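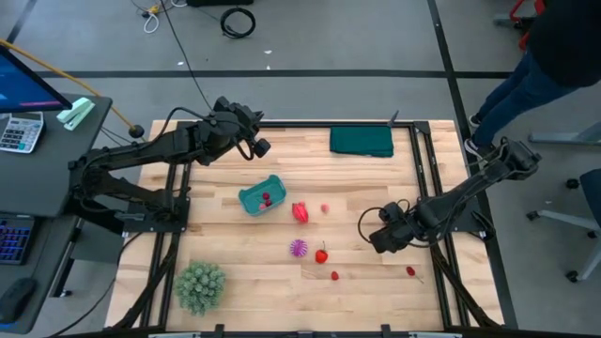 Deux bras sur une table en bois : tri de fruits factices, vos avis ?

Gondetent
Posté le 01/07/2021
Salut à tous ! Je me lance enfin dans le fil du projet. Atelier partagé, deux bras noirs montés sur un cadre en profilé alu, une table en bois clair au milieu, et le but : mettre tout ce qui ressemble à un fruit dans le panier turquoise. Le cadre m'a pris 17 soirées (j'avais coupé deux montants trop courts, ne riez pas) et il m'a coûté 280 euros avec la visserie. Mais ça ne bouge plus du tout, un bonheur !

Cliner
Très beau cadre. Par contre la balle violette à picots et la balle rose, je les enlèverais pour commencer. Tu te compliques la vie.

Furtună
Pas d'accord avec Cliner. Si tu n'as que des fruits sur la table, le bras apprend à attraper n'importe quoi. Laisse les balles ! Par contre tes câbles qui pendent en boucle près de la pince, ça va s'accrocher un jour.

Gondetent
Pour les câbles tu as raison, il me faut de la gaine tressée. J'ai aussi essayé avec d'autres pièces, des framboises de deux tailles et un oignon magenta rayé. Par contre le plateau renvoie pas mal les néons, vu au ras de la table :

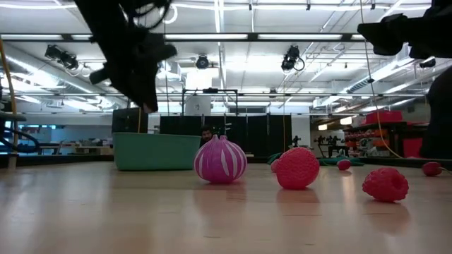
Réglages de la pince

Etdale
Un coup de papier de verre au grain fin puis une huile mate, et tu oublies les reflets. Sinon, tu prends les fraises par où ? Moi je viserais la queue — c'est fin mais ça dépasse bien.

Cliner
La queue, jamais de la vie. Ça plie et ça glisse. Le corps, doigts bien écartés, et tu descends droit.

Gondetent
Je penche pour le corps aussi, mais je veux tester les deux ! Vue côté poignet :
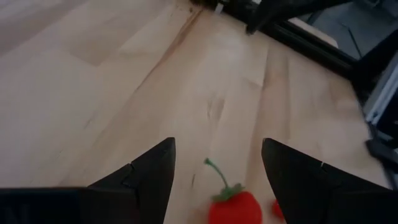
La fraise entre les deux doigts, queue vers la gauche

Furtună
Superbe, on voit bien l'écart ! Attention à l'autre bout de rouge contre le doigt droit, à ta place j'espacerais davantage les pièces.

Etdale
Ou pas, justement, c'est le cas intéressant. Tu as quoi comme ouverture maxi ?

Gondetent
Je remesure ce soir et je poste les cotes avec le fichier des doigts.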